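4.2 Folding long-sleeved knit tops

This section applies to long-sleeved shirts stored on the Grundach shelf insert. For short-sleeved tops, see section 4.1.

Before you start

Clear the table and spread a cloth over it. The cloth should extend past the garment on all sides. Small ripples in the cloth do not affect the fold.

CAUTION: Do not fold garments that are still damp. Knit fabric keeps the crease.

1. Lay the shirt flat on the cloth with the collar at the top.
2. Smooth the body outward from the center. Light wrinkles are acceptable.
3. Fold the sleeves in, keeping them as flat as possible.
4. Take hold of the two upper corners of the shirt. Keep the fabric between them level.
5. Bring the upper edge down to the hem and release both corners together.
6. Fold once more if the stack is wider than the insert.

NOTE: If fabric bunches along one side, open the last fold, smooth that side and repeat. Do not pull on the sleeve.

NOTE: Leave a gap of 2 cm between the stack and the front edge of the shelf.
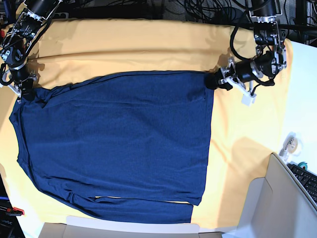 Fig. 7. Navy long-sleeved shirt on yellow cloth, held at the upper corners.

Store no more than seven folded tops per insert. Heavier knits go on the lower shelf (see section 5).

Revised 2019-03-29, N. Pirzada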